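3.2 Route keeping and separation among paired riders

Most of the riders who wrote to us about the Narero to Ibarra crossing had traveled as pairs or small groups, and nearly all of them had, at one time or another, lost sight of each other for a good part of the day. We had expected this to happen mostly in towns, where the turns come quickly and the traffic breaks a group apart. Our 148 trip diaries told us otherwise – the long, quiet stretches along the river were where people drifted off, often while feeling perfectly sure of the way. Riders would settle in at their own pace, stop for bread or a photograph, and find an hour later that they had taken different banks.

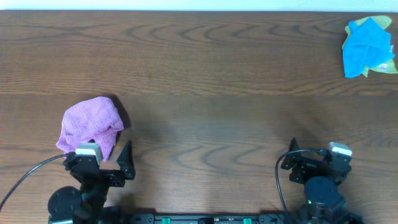 3.3 Meeting places and the evening stop

It was a real pleasure to read how simply these separations were usually mended. Pairs who had named a meeting place over breakfast tended to write about the day with good humor, even when one of them had gone well out of the way through Brosura. Those who had only agreed to "keep heading east" wrote longer and more worried entries, and we do not blame them. The ferry landing at Skitard comes up again and again as a place to wait, partly for its shade and partly, we suspect, for its soup.

We grouped the diaries by season as well. Riders who set out in October had fewer hours of light to work with and were more careful about naming a stop, and on the hilly leg, where the road climbs over 2000 meters in all, they seldom rode apart for long. The items that riders carried on that leg are taken up in Section 4, along with their notes on washing and packing.

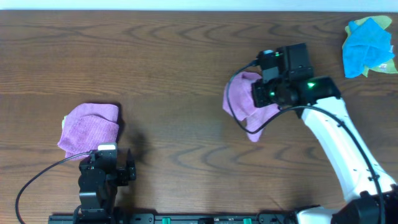 Figure 2. Folded pink cloth on a wooden tabletop.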